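Home Essays Tools Archive Contact

In Praise of the Boring Replay Viewer

5 min read
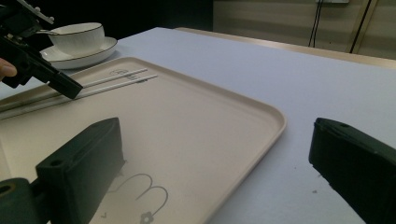 Photo: Fidix workshop, Allach

I have been writing software for robot arms long enough to have opinions about planners, and I'd like to set those aside for a few paragraphs and say something kind about replay tools, the plain little programs that let you scrub back and forth through a recording and see what the camera saw and what the controller thought it was doing.

Our task this fall is chopsticks on a tray. Two of them, white and thin, on a beige tray with a bit of line drawing printed on it, and a teacup and saucer standing beyond. People outside the field smile when I tell them (my own family certainly did!), but a chopstick is a wonderful teacher. It has almost no height, it rolls, and a depth map likes to pretend it isn't there at all.

By September we had 2557 demonstrations and a policy that missed by a hair, over and over. Everybody wanted a bigger model, me included, and I spent a happy week reading papers to justify one. Then a colleague loaded the recordings into Tistis, the viewer we had all been ignoring, and lined up the gripper width against the video. In 213 of them the two were out of step by 113 milliseconds. The fingers were closing on an old picture. We fixed the timestamps, threw out the worst recordings, trained again on the same small network, and the misses mostly went away.

I don't think we were unusually careless. I think our field pays for planners and treats the viewer as something an intern writes in an afternoon. The one at Vlček, where I worked before, took so long to open a file that people simply stopped opening files, and you can guess how much we knew about our own data.

So my plea is a modest one. Give somebody a proper month for the viewer. Make it open in under 400 milliseconds, let it draw the planned path over the video, and let people leave notes on a moment they find odd. Then sit down with a cup of coffee and watch your recordings, even the dull ones, before you touch the learning rate.

Contact | © 2021 | Back to top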